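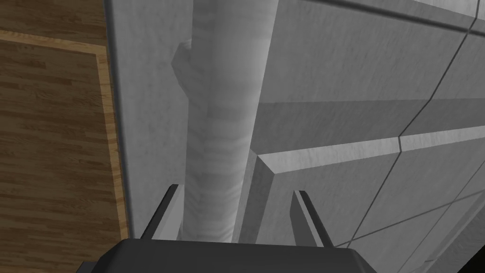 Cristóvão Cardoso respondeu à entrada anterior que 3000 episódios é um número redondo e que preferia menos episódios com mais variação na pose inicial. Pede também que se pare de misturar, no mesmo lote, aproximações com a pinça já aberta e aproximações em que a abertura faz parte da ação. Fica registado. A segunda parte aplico já, a primeira discute-se com números.

2 de outubro de 2024

Lote Restbridge, teleoperação em simulação, dois braços. Objetivo do lote: 3000 episódios gravados. Gravados até ao fecho da sessão: 2844. Destes, 56 marcados para revisão pelo filtro automático. Ainda não abri nenhum.

Critérios do filtro, para não ter de os procurar outra vez no código:
– salto na posição articular entre passos consecutivos acima do limiar;
– comando de pinça alterado sem mudança na leitura de abertura;
– episódio terminado por tempo e sem etiqueta do operador.

O terceiro critério apanha coisas que não são erro. O Rodrigo Correia costuma deixar correr o tempo quando quer uma tentativa falhada completa, e depois esquece-se de a etiquetar. Combinámos que passa a usar a etiqueta "falha deliberada" no próprio momento. As falhas ficam no conjunto, com peso zero no treino da política e peso normal no classificador de sucesso.

Câmaras. As vistas de punho e a vista do corpo são guardadas em fluxos separados, cada um com o seu carimbo de tempo do simulador. Na conversão para o formato Palport o alinhamento era feito pelo índice da imagem. Errado: se um fluxo perde uma imagem, tudo o que vem a seguir fica deslocado um passo. Passei a alinhar pelo carimbo, com rejeição do passo se a diferença exceder meio período. Falta reconverter o que foi gravado com a versão antiga do script.
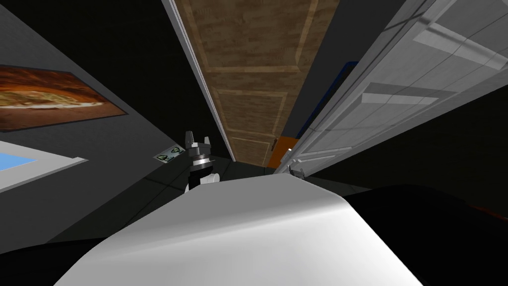 A normalização da orientação continua por decidir. O pré-processamento do Azevedo roda cada imagem para pôr a vertical do mundo na vertical da imagem, usando a pose da câmara. Funciona bem com inclinações pequenas. Com a inclinação que temos, em que a porta de madeira e a porta almofadada branca atravessam a imagem na diagonal, a rotação deixa cantos vazios e o recorte seguinte come parte do que interessa. Além disso, o invólucro branco do próprio robô, que ocupa o centro em baixo, deixaria de estar num sítio fixo, e eu contava com isso para a máscara do corpo. Proposta: não rodar, dar a pose da câmara como entrada adicional e deixar a rede resolver. Treinar as duas variantes com o mesmo subconjunto e a mesma semente antes de mexer no conversor.

Máscara do corpo: gerar a partir da segmentação do simulador e guardar como canal à parte. Não aplicar às imagens na origem. Se a máscara estiver mal, perde-se o original e é preciso repetir a renderização.

Variação da pose inicial (ponto do Cristóvão). Neste momento a base é sorteada numa caixa pequena e a orientação quase não muda. Alargar a caixa tem um custo: mais arranques em colisão com o mobiliário, que o simulador resolve empurrando o robô no primeiro passo, o que depois dispara o primeiro critério do filtro. Solução provisória – testar a colisão antes de gravar e sortear de novo. O Rodrigo tem uma função para isso no repositório Timanport, mas só verifica a base, não os braços. Ver se dá para estender.

Armazenamento: a compressão sem perdas nas vistas de punho ocupa demasiado. Experimentar com perdas só na vista do corpo e comparar a validação.

Por fazer:
– abrir os 56 marcados e separar erro real de falta de etiqueta;
– reconverter com alinhamento por carimbo;
– separar em lotes distintos pinça aberta à partida e pinça fechada à partida;
– treino comparativo com e sem rotação;
– perguntar ao Cristóvão que distribuição de poses tem em mente, com valores;
– congelar a divisão treino/validação antes de dezembro. A divisão é por cena, não por episódio.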